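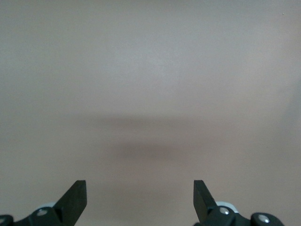

Ranthorpe Manipulation Challenge

The Ranthorpe Manipulation Challenge is a student robotics competition in which teams program a robot arm to pick up, sort and place small household objects on a tabletop. It is run by the engineering department of Ranthorpe College and is open to undergraduate clubs and to classes that enter as a group. Unlike most student robotics contests, it does not ask teams to build a robot. Every team uses the same arm and the same two-finger gripper, and is scored on software alone.

History

The contest grew out of a second-year course taught by Siobhán Nic Aodha, a lecturer in control engineering. Students on the course had been given an arm and a term to make it set a place for one at a table. Few groups finished the task, but several asked to keep working on it after the course ended, and the department agreed to leave the lab open in the evenings. The first contest was held the following July between groups from the course. Outside teams were admitted from the second year on.

Early rounds were run on a single arm, and teams waited in line for it. A second station was added when the department moved to the Illine Building, and practice time has been booked in fixed slots ever since.

Format

Each team has a practice period and then makes 3 scored runs. The objects for a run are drawn from a published set and laid out by a judge while the team faces away from the table. Once the run begins, team members may not touch the arm, the table or the keyboard, except to stop the robot. A stopped run keeps the points earned up to that moment.

Runs last seven minutes. Points are given for each object that is lifted clear of the table, with further points if it is set down inside its target area. Dropped objects stay where they land and may be picked up again. Knocking over an object that belongs to another task costs points. Pressing the fingers into the table hard enough to trip the arm's force limit ends the run.

The highest total recorded over a full contest is 486, by a team entered under the name Plallitz. The same team placed last the year before.

Equipment

The arm is mounted at the edge of the table and ends in a parallel gripper with two flat black fingers. A small color camera sits at the wrist and looks out past the fingertips, so that both fingers appear at the bottom of its picture. Teams may use this camera alone or together with a fixed camera on a stand. Many of the stronger entries have used only the wrist camera, as it needs no separate calibration between the stand and the table.

The fingers may be covered with thin rubber pads supplied by the organizers. No other changes to the hardware are allowed. Lighting is left to the host lab, and shadows falling on a plain surface have been a regular source of trouble for teams that find objects by color or brightness. A rule change allowed teams to record a short set of background pictures before their first run, which can then be used to adjust their software.

Approaches

Entries in the first years mostly relied on hand-written rules. The arm moved to a set height, looked for a patch that differed from the table, lined up the fingers and closed them. Later teams turned to learning from demonstration, in which a student guides the arm through a task many times and a model is trained on the recordings.

The organizers keep a shared collection of such recordings, known as the Aravena set after the lab room where it was begun. It holds 3,132 demonstrations contributed by past teams, including failed grasps, which are labeled as such. Teams that use the set must add recordings of their own before the next contest.

Use in teaching

The second-year course still exists and now uses the contest rules for its final project. Students work in small groups and are graded mainly on a written report, with the contest score counting for a minor part of the mark. The report must cover at least one attempt that did not work and what was changed afterward. Groups may go on to enter the July contest but are not required to.

See also

Robot end effector
Learning from demonstration
Pick-and-place task
Student robotics competitions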